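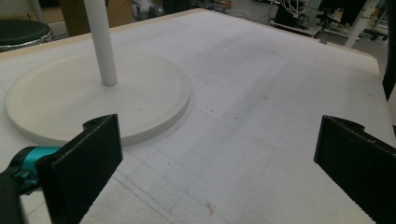

The white table with the grid on it.

Home | Posts | Garden | Kitchen | About me | Contact

Print this page | E-mail this to a friend

A year of keeping the heating down

December 2024

When we moved to Nollcombe the survey said the house was "of its period", and I didn't think to ask what that meant. It meant solid walls, a draughty hall and a back bedroom that faces straight into the wind. The first winter's gas bill came to more than we had put by for it, so in July I started working through the house room by room while the weather was good.

I began with the loft. The old insulation had been squashed flat under boxes and was doing very little. I took the lot out, bagged it up and laid new rolls between the joists and then across them. It cost £333 with the loft boards, and it took me three weekends because I can't kneel for long. Wear a proper mask and long sleeves. I itched for days.

The windows came next. New ones were out of the question, so I went round with brush strip and a tube of filler. The sash in the front room had a gap at the side I could get a pencil into. Aishwarya Panicker, who lives two doors up and has the same house the other way round, lent me her sash tools and told me to do the bottom rail first. She was right. The top one never gets opened anyway.

The floor in the hall was the worst job. The boards have gaps and there is a cold space under them. I tried the rubber strip you push down between the boards, and it held in the wide gaps and popped out of the narrow ones. In the end I used papier mâché with a bit of wood stain in it for the narrow ones. It has cracked in one place by the door.

Curtains made more difference than I expected. I lined the pair in the back bedroom with an old blanket and hung them so they touch the sill. The pole had to go up again because I had only screwed it into plaster.

I didn't bother with the chimney balloon in the end. A bin bag stuffed with wool does the job, with a long ribbon hanging down so we don't forget and light a fire.

The thermostat is at 17 in the daytime and I turn it up in the evening if we are sitting still. Gas for last month was £100, against £161 for the same month the year before. Some of that will be the mild weather.

Still to do: the letterbox, the pipes under the sink, and the cupboard under the stairs, where I can feel air coming in but can't find the hole.

Print this page | E-mail this to a friend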